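Grumatstead Hand-Held Gripper: Set-Up and Collection Guide

Section 3. Recording your first table-setting examples

Welcome to the part of the guide where you finally get to pick up the gripper and make something with it. If you have worked through Section 2, your gripper is charged, the camera is firmly seated, and the test clip you made came out sharp. If any of those things isn't true yet, please go back and sort it out before you read on. I promise the dishes will wait.

The task in this section is the one we call "bowl and saucer to tray." You will set a small place setting on a covered table, move it piece by piece with the gripper, and record each move as its own example.

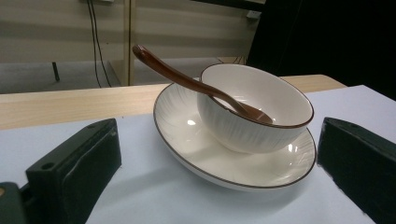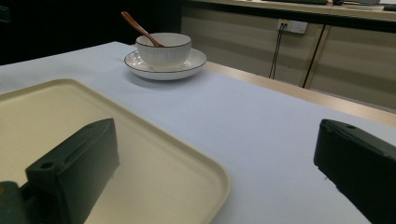
A bowl, a saucer, a spoon, and a tray make a good first set for a new collector. They are things you have handled all your life, so your hand already knows how to treat them, and that ease carries over into the recordings. A learning system picks up on everything you do, including the little pauses and second thoughts, and a collector who is comfortable makes much cleaner examples than one who is concentrating hard on being careful.

3.1 What you need

The hand-held gripper, with both fingers fitted and the screws checked
A table you can walk around on at least two sides
A plain, pale covering for the table (paper or cloth, either is fine)
One bowl, one saucer, one spoon, one tray
A second saucer in case of accidents
The paper log sheet from the back of this guide, or the Nikolaidis log if your site uses it
A soft, dry cloth for the fingers and the lens

Note: Choose dishes you wouldn't cry over. We have all chipped a few at Pesavham, and it is much nicer to chip something that came from the discount shelf.

3.2 Preparing the table

1. Clear the table completely and wipe it down. Let it dry before you cover it.

2. Lay the covering and smooth it from the middle out toward the edges. A fold in the cloth can catch the underside of a saucer as you slide it, and the saucer will stop while your hand keeps going.

3. Turn on the overhead lights and leave them the way they are for the whole session. Please don't switch lamps on and off between examples. If the sun comes around to your side of the building and changes the room a great deal, finish the example you are on and start a new session on the log.

4. Put the tray down flat, near the side where you will be standing. It doesn't have to be square to the table. In fact, I would rather you set it a little differently each time.

5. Set the saucer farther back, put the bowl on it, and rest the spoon in the bowl. Again, there is no one right spot. Off-center is fine, and so is a spoon that leans to either side.

6. Step back and check that nothing is hanging over the edge of the table.

You don't need to tidy the rest of the room. People are always asking me whether they should hang a sheet behind the table or hide the furniture, and the answer is no. The system will have to work in ordinary rooms with cupboards and outlets and cords in them, and it may as well get used to them from the start. Do make sure that you can't trip over anything on the floor where you will be walking, though.

Caution: Keep drinks and water off the table and away from the gripper. The finger mounts are sealed against dust but they are not sealed against coffee.

3.3 Holding the gripper

1. Take the gripper in your stronger hand with your first two fingers on the squeeze bar. Your thumb goes over the top.

2. Squeeze all the way closed and let go slowly, 3 times. The fingers should travel smoothly and come to rest wide open. If one side lags behind the other, see "Uneven fingers" in Section 6.

3. Hold the gripper out over the table with your elbow a little bent. The camera sees what is in front of the fingers, so point the fingers at whatever you are about to pick up. If you let your wrist droop, you will record a lovely view of the tablecloth and not much else.

4. Look at the preview on the tablet. Both fingers should show in the lower part of the picture, and you should be able to see the thing you mean to move between them or just beyond them.

Take as long as you like getting used to the weight. Most people find that their forearm gets tired before anything else does, and a short rest after every 20 examples is a very good habit.

3.4 Recording an example

Each example is one move, from a still start to a still finish. For this task there are three moves, and you will record them in this order: spoon to tray, bowl to tray, saucer to tray.

1. Stand at the near side of the table with the gripper open and your hand still.

2. Press the record button once. Wait for the soft beep, then count to 2 in your head before you move.

3. Reach toward the piece at an easy, everyday speed. Picture yourself clearing the table after supper, with no guests waiting and no hurry at all.

4. Close the fingers on the piece.
For the spoon, take hold of the handle well above the rim of the bowl.
For the bowl, bring one finger down inside the wall and keep the other outside, and squeeze across the rim.
For the saucer, come in from the side and grip the lip. Tip it as little as you can.

5. Lift just high enough to clear whatever is in the way, then carry the piece over the tray.

6. Lower it until you feel it touch, and only then open the fingers. Please don't drop things the last little bit, even onto a tray. The system will copy you, and it won't have your sense of when a drop is small enough.

7. Draw the gripper back until the piece is clear of both fingers. Hold still for another count of 2, and press the button again to stop.

8. Mark the example on the log as "good," "recovered," or "discard." The three words are explained in 3.5.

When all three pieces are on the tray, put everything back on the table by hand, with the recorder off, and change the layout a bit. Move the tray. Turn the spoon so it leans another way. Slide the saucer nearer or farther. Then start over.

Caution: Keep the fingers of your free hand away from the gripper while it is closing. The pinch is not strong enough to do real harm, but it is strong enough to make you say something the microphone will pick up.

3.5 Good, recovered, and discard

Mark an example "good" if the piece got where it was going and you would be happy to see the move done the same way again. It doesn't need to be beautiful. A small wobble is fine.

Mark it "recovered" if something went wrong and you put it right in the same recording. Perhaps the spoon slipped and you took hold of it a second time, or you came in too low on the bowl and had to back off. Please keep these! Angeliki Petridis, who trained most of our collectors at Plandutgate, used to say she would trade a whole tray of perfect examples for a handful of well-mended ones, and after reading through the results from February I have come around to her view – a system that has only ever seen things go right has no idea what to do when the spoon slides away from it.

Mark it "discard" if you reached in with your free hand, if someone walked between you and the table, if the lens was smeared, or if you stopped partway through. There is no shame in a discard and no limit on how many you may have.

Note: Never fix a mark later from memory. If you aren't sure, play the clip back on the tablet while the table is still laid out in front of you.

3.6 How many, and how different

The full set for this task is 2,000 examples, shared out among all the collectors at a site. Your own share will be written at the top of your log sheet. Try not to think about the big number while you are working. It does get there, a tray at a time, and a steady pace with plenty of breaks gets you there sooner than a rush does.

What matters more than the count is that the examples differ from one another. Before each new layout, change at least two of the following:

Where the tray is
Where the saucer is
Which way the spoon leans
Where you stand
How high you hold the gripper at the start

If you notice that you have slipped into the same reach again and again (it happens to everyone, usually right after lunch), walk around to another side of the table and begin from there.

3.7 Finishing the session

1. Stop the recorder and wait for the light on the handle to go out.

2. Wipe the fingers and the lens with the dry cloth. Don't use spray cleaner on either one.

3. Set the gripper in its cradle and connect the charging cord. The copy to the station starts by itself and may take a while, so leave the cradle alone until the tablet shows "Copy complete."

4. Check that the number of clips on the tablet matches the last line of your log. If it doesn't, write both numbers down and leave the clips where they are. Your site lead can sort it out.

5. Sign the log sheet and put it in the folder.

You can leave the covering on the table for the next person if it is clean. Wash the dishes by hand, please, and put them back on their shelf. Section 4 goes on to cups and lids, where you will need a slightly different grip and a good deal more patience.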